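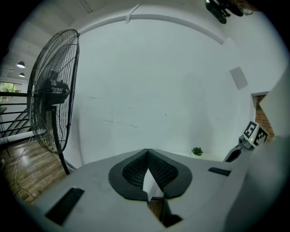

*The tall black fan and the white wall behind it, Krajčí, Brorton*

Hedvika Trnka had a spreadsheet open before I'd gotten my coat off, and she wanted me to look at row 136.

"That's the Canadian order," she said. "Read me the margin."

I read her the margin. It was two percent.

"When we quoted it, that was 11," she said, and then she went to find me a chair.

I'd come out to Brorton to talk about exports, which I know is a word that makes people turn the page (my own editor included). But I've been writing about big trade numbers all year, surpluses and deficits and container volumes, and I wanted to hear from a business small enough that one bad quarter has a name and a phone number attached. Krajčí makes work aprons and shop coats. It sells them to bakeries, print shops, a couple of restaurant chains and, for the past few years, to buyers in Canada and Europe. Hedvika runs the business side and her brother Igor runs the cutting and sewing. They inherited the name along with the lease.

So, what happened to row 136? Currency, mostly. Krajčí agreed to a price in Canadian dollars back in June, because the buyer asked for that and Hedvika wanted the account. By the time the invoice was paid, those dollars bought fewer of hers. Meanwhile the cotton canvas, which comes from overseas and is priced in U.S. dollars, had gone up, and the freight bill picked up a surcharge she still can't explain to me in one sentence.

"I knew about exchange rates like I know about cholesterol," she said. "You know it's there. You figure you'll deal with it."

I asked if she'd thought about hedging, meaning locking in a rate ahead of time. She laughed, and not in a mean way. She'd called the bank. The person there was very nice and walked her through a forward contract, and when she told him the size of the order there was a pause on the line. "He said they'd be happy to do it. But I could hear him doing the math on whether it was worth his afternoon."

These days she quotes in U.S. dollars, and every quote expires after 40 days. Two Canadian customers grumbled and signed. A third walked away, and she thinks about that one a lot – it was a bakery supplier that reordered like clockwork.

Igor came in around then, still with chalk on his sleeve, and sat on the edge of a desk. He has a different theory of the year. To him the currency thing is weather. What bothers him is that customers overseas have started ordering late and small.

"They used to buy a season," he said. "Now they buy a month and see how it goes. I set up the cutting table for a run and the run's over before lunch."

You'll hear a version of that in the national numbers, if you squint. When foreign demand goes soft, it doesn't always show up as canceled orders. The orders shrink first, and the per-piece cost creeps up, and somebody like Igor is standing there changing over a table twice as often for the same money. The monthly export total can look perfectly fine while that's going on. I said this out loud and he pointed at me and said to Hedvika, "See, he gets it," and I'll admit I was pleased with myself for the rest of the hour!

I wanted to know about the shipping surcharge too, so Hedvika put her forwarder on speaker. Otakar Kuruc works for Felex, out of the Hastton office, and handles Krajčí's pallets along with those of a lot of other small shippers. He was eating something.

"It's a consolidation thing," he told us. A small shipper almost never fills a container, so Felex bundles several together and splits the cost. When everyone's volume drops, there are fewer shippers to split it with, and the fixed part of the bill gets cut into fatter slices. "Hedvika ships the same boxes and pays more, and she calls me, and I don't blame her."

"I call you a lot," Hedvika said.

"You do call a lot."

He's advised her to ship every 4 weeks and skip the in-between loads. She's tried it. It does bring the cost down, but it means holding finished stock longer, and finished stock is money sitting on a shelf. Her line of credit isn't free either, and the rate on it has gone the wrong way. We went back and forth on this for a while, the three of them with a calculator and me mostly nodding. They settled on trying it through the winter for Europe only.

I asked what she'd want from anyone in government who happened to be reading. She had this one ready. She doesn't want a subsidy, or says she doesn't. She wants the customs paperwork to stop changing between one shipment and the next, and she wants a person to call when it does. Last spring a whole pallet of shop coats sat because the product code she'd used for years got questioned. Were they protective clothing or just clothing? The duty is different. It took a customs broker named Silvia Vrabec, a stack of fabric specs and a good deal of patience to get it sorted out, and Silvia's fee ate what was left of the profit.

"She was worth every penny," Hedvika said. "I'd have been happier keeping the pennies."

What surprised me is that the home market has quietly gotten better. Domestic orders are up, and the restaurant people in particular have come back strong. Igor would just as soon sell everything within a day's drive and be done with it. Hedvika won't hear of it. Their old boss, Vlastimil Vávra, had exactly one big local customer for most of his career, and when that customer closed he had to let nearly everybody go. She was working for him then, answering phones.

"So I keep the Canadians," she said. "Even at two percent. I'd like it to be more than two percent, put that in."

She's sending new price lists out after the holidays. Igor thinks they're too high, and he told me so again on the way to my car.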